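Sorting toy bricks, and whether a robot can do it for you

Household tips: toys and playroom

Last reviewed 18th October

Every few months somebody writes in to ask whether they should hang on before buying storage, on the grounds that robots will soon be tidying the playroom. The latest was Tegwen Gwilliam, who had read a write-up of the Dellport sorting study and wanted to know if it changed our advice. I have now read the study itself, all of it, including the tables at the back. My advice has changed in two small places. Neither involves buying a robot.

The tips come first for those who only want the tips. The study is dealt with after that.

Decide whether you need to sort at all

Most families don't. A child building a house wants a wall, and will take any colour that comes to hand. If the bricks are played with every day and nobody complains, one big shallow tub is enough, and you can stop reading.

Sorting pays off if you have a child who builds from instructions, or if two or more sets have got mixed and you want to pass one on. It also helps if you are selling second-hand, as buyers like to see what they're getting.

Colour is the easy way, but not always the useful way

Sorting by colour is quick and small children can do it. The trouble comes later, when you are looking for one small red piece in a deep bin of red pieces. Everything is the same colour, so your eye has nothing to go on. Sorting by shape is slower to do and faster to search.

My own compromise is colour for the big bricks and shape for anything smaller than a thumbnail. The small ones go in a lidded tray and the lid stays on.

Choose bins that are wider than they are deep

A hand should reach the bottom without the sleeve going in. Bins that join side by side are worth having, as they don't drift apart when somebody rummages. If yours won't stay together, a strip of tape over the join will do. Put it on when the plastic is clean and dry or it will peel within the week.

Don't fill them to the top. Leave a good hand's depth in hand, if that makes sense, so that bricks can be stirred without going over the side.

Wash before you sort

Sorting dirty bricks means handling them all twice. Put them in a net bag, swish in a bowl of warm water with a little washing-up liquid, rinse, and spread on a towel overnight. Turn them stud side down so the water runs out of the hollows. Keep anything with stickers, wires or a motor out of the bowl.

Put a sheet down first

This is the first of the two things I have changed. I used to say sort on the bare table. A plain pale sheet is better: it keeps the bricks from skating about, it makes them easier to see, and at the end you pick up the corners and pour the rest back. An old cot sheet is about the right size. Avoid anything patterned, and avoid towelling, which catches on the corners.

I took this from the study, where the people running it found that changing the cloth changed the results. They were thinking of cameras. It holds for eyes too, particularly mine after supper.

What the study was

The method was tested by a small group at Dellport, led by Dinesh Shakya and Seema Mathur. The task was to clear loose bricks from a table into three joined bins, blue, green and red, each brick to go in the bin of its own colour. The robot had two arms, with a two-fingered gripper on each.

Nobody wrote a list of rules for it. A person guided the arms through the job over and over, and the recordings were used to train a program that looks at the camera pictures and decides where the arms should move next. The paper calls this learning from demonstration. There were 1073 recordings in the first batch and 2194 by the finish, which is a great many times to put away toy bricks. I have met parents who would claim to have beaten it.

The question the paper asks is a narrow one, and to be fair to the authors they say so. They wanted to know whether it helps to leave other household objects lying on the table while the recordings are made. One batch was recorded with nothing out but bricks and bins. The other had odds and ends left at the back of the table, where they had to be ignored.

What they say they found

With the clutter left in, the trained robot was less likely to be put off when something new was placed on the table. They ran 54 trials of each version. The version trained with clutter finished the job more often, and the gap was wide enough that I don't think it was luck.

The other finding got less attention in the write-up and interests me more. Having the extra recordings made much less difference than having varied ones. Doubling the pile of near-identical recordings bought them very little.

What they don't say, or say very quietly

The bins were part filled with bricks of the right colour before each trial. That is how bins are at home, I grant you. It also gives the program a large patch of colour to aim for, and there was no trial with the bins empty. I wrote to ask about this. Seema Mathur replied, politely, that empty bins were planned for a later round.

The bins never swapped places. Blue was at the left, green in the middle and red at the right throughout. A program could do quite well by learning that red things go right. I am not saying that is what happened, only that nothing in the tables rules it out.

Few bricks were out at any one time, and they were big ones. The count of finished trials says nothing about a floor full of mixed pieces, some of them under the sofa.

And "finished" had no time limit attached. Umesh Bhatt, who reads these pages before they go up and used to work in a packing warehouse, put a pencil ring round that straight away. On a packing line, he pointed out, a job that gets done eventually is counted as a job that didn't get done.

How it looks in practice

Both pictures come from the cluttered batch, with the pink pouch and the small white and blue box left at the back.
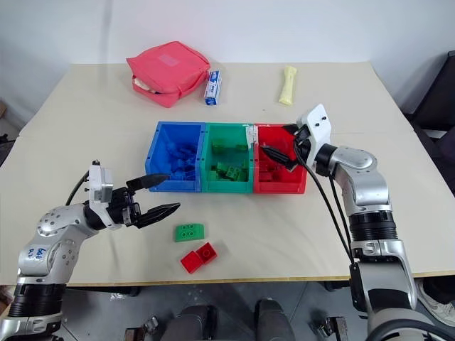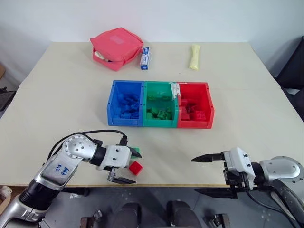 Leave some clutter out while they learn

The second of my two changes. When teaching a small child to tidy, I used to recommend clearing away everything else first, so that there was only one job to look at. I still think so for the first few goes. After that, leave a few other things about: a pencil case, a sponge, whatever lives on that table. A child who has only ever tidied a bare table will stop dead at the sight of a real one.

I admit I am borrowing from a paper about machines to make a point about children, which is the sort of thing I complain about in others. So I asked Nighat Dogar, who ran the Clivier playgroup for years. She said they had always done it that way and hadn't needed a study.

Vary the practice

Along the same lines, don't have a child put the same bricks in the same bins in the same order every evening and expect it to carry over to a cousin's house. Move the bins about. Swap the colours round once a week. If they grumble and still get it right, they have the idea.

Pick up the awkward ones first

Tilted bricks and thin plates are slower to grab than square ones lying flat. Do them at the start while you're fresh. A blunt plastic spatula slid underneath will lift a thin plate off a hard table; a fingernail will too, but you only have so many of those. Don't use a knife to separate stuck pieces. Use a second brick as a lever, or put the pair in cold water for a minute and wiggle.

Should you wait for a robot?

No. Two suppliers have leaned on the Dellport results already. Gilchrist mentions them in the leaflet for its lidded bins, which seems cheeky for a box with a lid. Skurkholm has gone further and says on its website that "home sorting is solved". I asked in July what that was based on and was sent the same paper I had already read, with one table missing.

If you want to judge the next claim for yourself, ask these before you believe it:

Were the bins ever moved or emptied?
Was there a time limit?
How many bricks were out at once, and how small was the smallest?
Who picked up the ones that fell on the floor, and did that count as a failure?
Has anyone outside the group tried it on their own table?

On the last point, the authors have promised to share their recordings, and I hope somebody takes them up on it. Ten careful repeats in a different room would tell me more than another thousand recordings in the same one.

A note on prices

Tegwen also asked what to spend. For a set of three joined bins I wouldn't go over £10, and jumble sales often have them for less. Check that the clips on the sides are whole, as those go first. Cracked rims can be sharp and aren't worth mending.

Related pages: Getting felt pen off plastic. Storing jigsaws with missing pieces. Labels that survive the dishwasher.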